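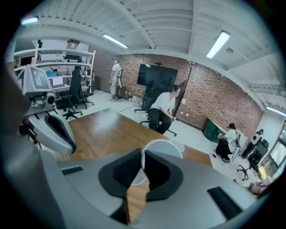 # Brunus starting blocks, after one full season

I ran the 100 and 200 at Prisstead, class of 2000, and for four years I used whatever blocks were lying in lane three. They were heavy, they were rusty, and one of the pedals had a bend in it that I got so used to that I still set my left foot a little crooked. I never once thought about owning a pair. Who owns blocks? Well, me, now, and I have opinions.

The reason I bought them is the alumni meet. Every June they open up James Field to the old folks, and last year I ran the 100 from a standing start because the line for the blocks was so long, and I got smoked by Hiyori Ueda, who was a freshman when I was a senior and who has apparently not stopped training for a single day since. She brought her own. She set them down, kicked the pins in, did two practice starts and was sipping water before I'd even found a place to leave my sweatpants. So I went home and ordered the same ones (the Brunus, the plain model, without the carry case) and told myself I'd get a full season out of them before saying anything.

## Setting them up

They come in one box with the rail, two pedals, the pins and a little folded sheet of instructions that I read twice and then ignored. You slide each pedal onto the rail, squeeze the lever and let it drop into a notch. There are 11 notches down each side, which is plenty for anybody. I'm on the short side and my front pedal lives near the middle, and Hiyori, who is all leg, still has room behind her.

The pedal angle is the part I love. On the old school blocks you had to pull a bar out and jam it into a different slot, and it pinched you. On these you lift the pedal and it clicks. I can change it wearing gloves in March! I went steep on the back one and pretty flat on the front, because that's how Coach Samuel taught us and I'm too old to relearn it.

Aled Samuel, for anybody who didn't run for him, had a whole speech on blocks. The short version was that they don't make you fast, they just let you show up on time. He'd walk down the line and nudge your hips up with a rolled-up heat sheet, and if you moved before the gun he made you carry everyone's blocks back to the shed. I carried a lot of blocks. I think about that shed every time I pick these up, because the whole set weighs less than one of the old pedals seemed to.

## How they feel

Solid, mostly. On a good rubber track with all the pins in, I can push as hard as I want and the rail stays put. I'm not a college sprinter any more and my "as hard as I want" isn't scaring anyone, so I asked my nephew to try them. He's a high school junior with thighs like fire hydrants. First start, fine. Second start, fine. Third start the rail skidded back a couple of inches and he stepped out sideways laughing. We figured out he'd only pushed the back pins in halfway, and once he stood on the thing and stomped, it held for the rest of the afternoon.

On our local middle school track, where the surface has gone hard and shiny, it's another story. The pins don't bite much and I ended up having my nephew stand with his heels behind the rail, same as we used to do for each other at practice.
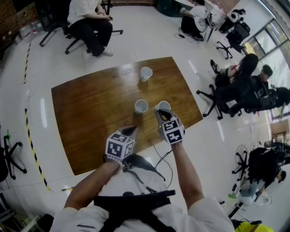 Somebody's foot behind you works great, by the way, but it means you can't practice alone, and practicing alone at six in the morning was sort of the whole idea. There are longer pins you can buy separately. I haven't tried them. Our track has a posted limit on spike length and I figure the same rule goes for pins, so check yours before you spend the money.

Pedal faces: they're a grippy rubber and they were wonderful for the first couple of months. By the end of the season the left one was starting to peel at the top corner. I glued it down and it's holding, but I noticed Hiyori's had peeled in the same corner, so that's something for Brunus to look at.

## The noise

I have to mention the noise. The levers rattle. Carry the set by the rail and it sounds like you're walking a shopping cart across a parking lot. I put a fat rubber band around each lever and that took care of most of it.

Which gets me to the carry case I didn't buy. Buy the case. I've been hauling these around in an old Lidevow duffel, and the pins have poked two holes through the bottom and gotten into a very nice pair of socks. The duffel isn't to blame, poor thing, it was built for towels.

## So did they help?

At this year's meet there were 26 of us in the 100, split up by age, and I got my own blocks down, did my own practice starts and had time to go say hi to people before my heat. That alone was worth it to me. I came out low and clean for the first time in I don't know how long, and I was level with Hiyori for maybe ten yards. Then she left. She was very nice about it.

My number was 552, the paper bib came off one pin at halfway and I finished with it flapping over my shoulder, and I had more fun than I've had at a track since I graduated. Some of the other people in my heat asked to borrow the blocks afterward to mess around and we stayed out there doing starts until they locked the gate on the far side and we had to walk the long way to the cars. Everybody was sore in new places.

## Who should get them

If you coach, get a couple, because the kids will fight over them. If you've got a young sprinter at home who is sick of waiting in line at practice, yes, and get them to stomp the pins in. If you're my age and run one race a year, you don't need these at all, and I'd still say go for it if you have the cash and somewhere dry to keep them. Mine live in the hall closet under the coats.

If your only track is an old hard one, I'd borrow a set first and see whether they hold. And if you're a hurdler, ask a hurdler, I have no idea what you people need.

Four stars out of five. One off for the peeling pedal and the rattle. I'd give the fifth one back if they threw in the case.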